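Sorensen Wharf Moorers
Minutes of the general meeting, May 2021

Held on the towpath beside the water point, on chairs people had brought from home, home being in most cases a few feet away.

Present: Hoi-yan Tsang (chair), Yu-na Ban (minutes), Dalal Sfeir, Eun-seong Won, Hyun-seo Jeon, and others who signed the sheet before it went in the cut.

Apologies: the owners of Porko, who were aboard Porko with the curtains drawn and the radio on. The chair asked that their apologies be recorded as assumed.

1. Minutes of the last meeting

Hyun-seo Jeon objected to the April minutes, in which he was recorded as having "shouted". He asked for "spoke over the generator". The meeting agreed to "spoke loudly over the generator". Dalal Sfeir asked whose generator it had been. Hyun-seo Jeon said that was not relevant. The minutes were then accepted.

2. Matters arising

The life ring by the footbridge has been replaced. It has also been stolen, found, and put back by a man with a spaniel, to whom the meeting sends its thanks.

The swan has not been dealt with. Hoi-yan Tsang reported that she had telephoned for advice and been told to leave it alone, which she had been doing already. Item closed, though the swan remains open to discussion.

The noticeboard key is still missing. Notices will go on being taped to the outside of the glass.

3. Water point

The tap continues to drip. Eun-seong Won had fitted a new washer, then a different new washer, and now believes the fault is in the tap body. He passed the old washers round. Interest was limited.

A quote has been received from Plekora for a replacement tap, lagging and a lockable cover, at £261. Dalal Sfeir asked what the quote would be without the lockable cover, given what happened with the noticeboard. Eun-seong Won will find out.

A long discussion followed about hoses. It was agreed, again, that:

- a boat filling its tank may use the tap until the tank is full, and someone should be standing near enough to notice when it is
- hoses are to be coiled and taken in afterwards
- washing a car is not filling a tank

Hyun-seo Jeon said he felt the last point was aimed at him. The chair said it was aimed at anyone with a car.

4. Pump-out and rubbish

The pump-out machine takes cards again. It also still takes tokens, except on the days when it simply takes them. Anyone who has lost one should write the date and time in the book hanging on the hook. The book is not for general remarks, and the drawing on the second page has been noted.

The bins are being emptied fortnightly. Cardboard left beside the bins is not collected, it only becomes wetter. Yu-na Ban (writing this) would like it recorded that she is not the person who flattens the boxes by appointment. She is just the person whose boat is closest.

Agreed: no mattresses. It was generally felt that this should have gone without saying, but there was a mattress.

5. Swap table

Dalal Sfeir proposed that the swap table come back for the summer, now that people are happier about touching each other's things. Last time round it was a great success for the first month and after that it was mostly jigsaws. Her suggested rules are that items go out on Saturday morning, anything left by Sunday evening goes home with whoever brought it, and nothing with a pilot light.

Eun-seong Won asked about food. After some debate, sealed packets in date are allowed. Jam is allowed if labelled. The fermented item that turned up last time is not allowed and its maker, who was present, took this well.

There was a question about which table. The old trestle has a leg missing and is holding up a water butt. Dalal Sfeir favours something with a bright top, on the grounds that people walked past the last one for a fortnight believing it to be rubbish, and one or two of them added to it.
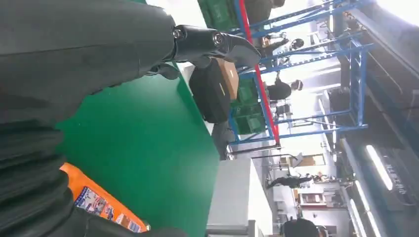

Item 5: bright green tabletop, with an orange packet on it.

Green was approved with one vote against. Hyun-seo Jeon asked that his preference for plain wood be minuted, and it now has been. Dalal Sfeir will look after the table during the week and will decide what counts as rubbish. Appeals against her decisions may be made to Dalal Sfeir.

6. Accounts

The balance stands at £553. Hoi-yan Tsang took the meeting through the figures, which did not take long. If the Plekora work goes ahead there will still be enough for the insurance, provided that no more life rings are needed and the man with the spaniel stays in good health.

Subscriptions are £40 a boat for the year and some are still owing. The chair did not wish to name names. She did look at the stern of Porko for a time.

A proposal to offer a discount for paying early was withdrawn after it was pointed out that it is no longer early.

7. Speed of passing boats

Complaints continue about hire boats coming through at a rate that takes the kettle off the stove. Eun-seong Won has painted a second sign reading SLOW DOWN PLEASE. The first sign read SLOW DOWN and was thought rude. A visitor stopped to ask whether the two signs meant different things, and while stopped drifted sideways across the navigation, so in a sense it worked.

Hyun-seo Jeon suggested a sign every 100 yards from the lock. The chair asked who would paint them. There was then a pause, and the meeting moved on.

Members are reminded that retying their own ropes properly would help a good deal. Springs, please, not only bow and stern. Yu-na Ban will show anyone who wants showing, on any dry evening, and will try not to sigh.

8. Towpath gardens

The tubs look well. The nasturtiums have been eaten by something and the tomatoes have been moved to a roof. The strip by the bench was meant to be wildflowers, but it was strimmed by the contractors two days after the sign went up asking them not to. They have sent an email saying they are sorry and that the sign was very nice.

It was agreed to resow, and to put the sign at a height where a person in a visor might see it.

The question of who waters the tubs outside boats whose owners are away was discussed. The answer seems to be the same people as last year. They were thanked.

9. Summer supper

To be held on the bank if the rules permit, and in several separate wells and cratch covers if they do not. Jirano have offered to do a tray of pastries at cost in return for being allowed to leave their menus in the laundry room. The meeting thought this fair and asked for the ones with the cheese in.

Everyone else is to bring a dish. In previous years this has produced a great deal of potato salad, so Hoi-yan Tsang will keep a list and would like to be told before the potatoes are boiled. Music was left open. The accordion was raised and there were strong feelings on both sides, though mainly on one.

10. Any other business

Coal delivery: the fuel boat is expected as usual. Orders to Eun-seong Won by text. Please say which sort you want, as "the normal" has been tried and led to a bad evening.

Laundry room: someone has left a single walking sock on the radiator since winter. It will go on the swap table.

Cats: Dalal Sfeir's cat has been getting into other people's boats. She has spoken to it.

Porko: at this point one of the owners of Porko came out on deck, said good evening, emptied a teapot over the side and went back in. The chair asked whether anyone had managed to mention the subscription. They had not.

Actions

Eun-seong Won: revised quote from Plekora without cover; coal orders
Dalal Sfeir: swap table; notice about same, to be taped to the glass
Hoi-yan Tsang: supper list; reply to the contractors; letter to Porko, friendly
Hyun-seo Jeon: to look for the noticeboard key in his other coat
Yu-na Ban: wildflower seed; these minutes

Next meeting: same place, before the supper, bring your own chair. The one with the striped seat belongs to the laundry room and should go back there.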